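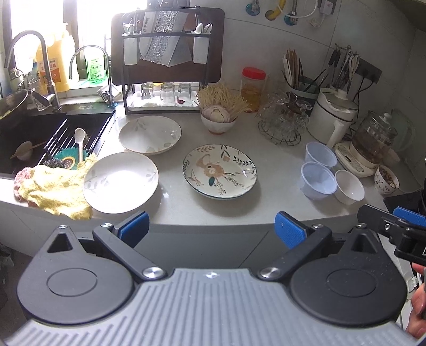
# Resealing the joint between a worktop and the wall

The bead of sealant along the back of a kitchen worktop usually goes before anything else does. It yellows, lifts at one end and lets water down behind the units. Replacing it is an evening's work for most kitchens, plus a night for the new bead to cure.

## What you need

- One tube of sanitary silicone and a gun
- A plastic scraper and a sharp knife
- Silicone remover
- Methylated spirit and kitchen roll
- Masking tape
- A profiling tool, or a finger and a cup of soapy water

I used Werkaler silicone in white and a Fliso profiling set. Any make sold for kitchens will do. Avoid decorator's caulk, which is meant for painting over and breaks down where it gets wet.

## Taking out the old bead

Clear the worktop right back to the wall and put dishes and cloths somewhere they won't get trodden on.

Run the knife along the top edge of the old bead, flat against the tiles, then along the bottom edge with the blade held as low as you can. On laminate, use the plastic scraper for the bottom cut. A knife will mark it. Pull the bead away in long strips if it will come.

Brush silicone remover over what is left and leave it for as long as the tin says. Mine took 2 coats, with the second left on while I ate. Scrape again, then wipe the joint down with methylated spirit until the kitchen roll comes away clean. Try the remover on a hidden patch first if you have natural stone.

Leave the joint to dry. If water has been getting in, this can take a day or more.

## Taping

Put one line of tape on the wall and one on the worktop, 3 mm back from the corner on each side. Press the inner edges down firmly with a fingernail. Go past the ends of the run and fold the tape under so you have a tab to pull.

Gaps wider than 12 mm need foam backing rod pushed in before you seal.

## Laying the bead

Cut the nozzle at a slant, a little wider than the gap. Start at the far end and move steadily, keeping the same pressure on the trigger. Stop only at a corner.

Smooth it in one pass with the tool dipped in soapy water. Going back over it drags the surface and leaves ridges. Pull both tapes straight away, at a low angle, while the silicone is still soft.

## Curing

Keep water off it overnight, or longer if the tube says so. A cold kitchen slows it down. I did one run in January with the heating off and it was still tacky the next afternoon.

Wipe the gun clean and push a screw into the nozzle. The rest of the tube should keep for a few weeks.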